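Washer and dryer in the bedroom: a thread
10 Nov 2019

1/
A few people asked how it's going with the laundry machines in the bedroom, so I'm putting it all in one thread. Short answer: fine, and I would do it again, with changes.

2/
Background. Our building in Lurar has no laundry room. The bathroom is too narrow for a machine and the kitchen has no free wall. The small bedroom shares a wall with the bathroom, so the water and drain could come straight through.

3/
Before this I carried everything to Shi Laundry on the corner. Nice place, good dryers, closes early. I went every week for four years and I still take the big comforter there. More on the comforter later.

4/
We got a stacked pair, washer on the bottom and dryer on top. Bought used from Mesuslow, the appliance place by the bus depot. They delivered but did not carry up past the lobby. Ask about stairs before you pay. I did not.

5/
Measure the door openings with the door on its hinges. Our bedroom door takes up more of the opening than I thought, and we ended up lifting it off to get the washer through. Took longer to find the hammer than to knock the hinge pins out.

6/
Measure depth too, and then add the hose and the plug. The machine does not go flat to the wall. Ours sits farther out than the spec sheet depth, and the curved front adds a bit more that I had not allowed for.

7/
The stacking kit is a Mallolov. It came with two side brackets, a strap and a bag of screws. The instructions are a single drawing. Check that the kit is made for both of your machines, and don't set a dryer on a washer without one.

8/
Stacking is a job for more than one person. We had three and I wouldn't want to do it with fewer. One of us did nothing except watch that the feet landed in the brackets, and that was a good use of a person.

9/
The floor was my biggest worry. It's wood, laid in herringbone, and older than anything else in the apartment. I asked a floor guy whether to put plywood down first. He said level the machine properly, use rubber pads under the feet, and keep an eye on it.

10/
So that's what we did. Level front to back, then side to side, then check front to back again, since fixing one throws off the other. Lock the nuts on the feet when you're done. I forgot the lock nuts the first time and the washer had crept forward by the end of the week.

11/
Noise. Washing is quiet enough to read next to. The spin cycle is not. I run it in the daytime with the bedroom door shut and you can hear it from the kitchen but you can talk over it. I don't run it after dinner, mostly for the people downstairs.

12/
Heat and damp. The dryer warms the room. In November I don't mind. In summer I opened the window and ran loads in the morning. If you're buying, read up on venting for your own building. Ours has rules about holes in the outside wall, so we went ventless.

13/
Ventless means longer drying. A load of towels takes most of an afternoon. Shirts I take out a little damp and hang on the back of the door, and they need less ironing that way anyhow.

14/
How I sort, for the person who asked: darks, lights, towels and sheets, and a bag for things that have to be done cold. That's it. I used to have more piles than that and the clothes came out the same.

15/
Check pockets. Check them again if there are kids in the house. Tissues are the worst, then crayons. A crayon in the dryer is a whole evening of wiping the drum.

16/
Reach is the thing I think about most now. With both doors round and one above the other, the bottom one is a squat and the top one is a stretch. I'm average height and I can get to the back of the top drum, but only on my toes. Try it in the store. Stand in front of the stack and put your arm all the way in. 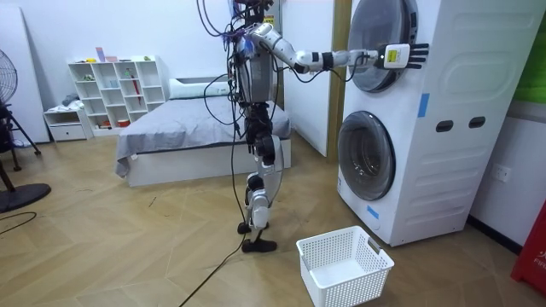 17/
Floor space. A stack is tall but it doesn't take much floor, and what you need to protect is the area right in front. Both doors have to swing all the way open and you have to be able to stand there with a basket. I moved the dresser to the other wall for this and lost the spot where the chair used to be.

18/
Which way the doors open matters more than I expected. If they open toward the wall, you're fine. If they open toward the bed, you'll be walking around them. On some machines you can switch the side. Ours you can't on the washer, so the bed moved instead.

19/
Cords and extension leads. Don't run the machines off a power strip. We had an electrician put in a proper outlet, and he did it before delivery, which saved pulling the stack back out. Keep the shutoff for the water somewhere you can get your hand on it too.

20/
Cleaning, since it's white and in a room where you look at it every day:
— wipe the rubber seal on the washer after the last load and leave the door open a bit
— lint filter every load
— the dark glass on the doors shows every fingerprint, a damp cloth is enough
— drain filter once a month, with a towel and a shallow pan on the floor first

21/
About that shallow pan. More water comes out of a drain filter than you would guess. On a wood floor you want the towel down before you turn the cap. Turn it slowly, let it run, close it, empty the pan, do it again.

22/
The comforter. It fits in the washer if I push, and then it comes out with a dry patch in the middle. I stopped trying. Twice a year it goes to Shi Laundry in the big front-loader and I bring a book.

23/
Costs. I don't want to post numbers because used prices around here jump all over the place. I'll just say that the plumber and the electrician together came to more than the machines did. If you're budgeting, start with those two and not with the appliances.

24/
Things I would do differently:
— get the floor guy to look before anything is delivered
— buy longer hoses so the stack can slide out for cleaning behind it
— put the dryer filter on a list, it's easy to skip when it's up high
— ask Mesuslow for the manuals, we had to hunt for ours online

25/
Things I would keep: the rubber pads, the daytime rule, and folding right away on the bed. The bed is right there. If it doesn't get folded, you can't go to sleep, so it gets folded.

26/
Somebody asked if it's strange to sleep next to a washing machine. The first week, yes. There's a small click when the door lock lets go after a cycle and it used to wake me up from naps. Now I don't hear it.

27/
Somebody else asked about smell. Only once, when I left a wet load in overnight. Ran it again, left the door open all the next day, gone. I use less detergent than the cap tells you to and that helped with the seal too.

28/
Next job is a shelf for the detergent. Right now it sits on the windowsill and the box gets soft from the condensation. The wall next to the stack is plaster, so if you have a favorite anchor for old plaster, reply with it. I need to hold six kilos or so less than the last shelf I put up, which fell.

29/
Replies are open. If you've got a stack in a bedroom with wood floors and you've had it longer than I have, I'd like to know how the boards held up.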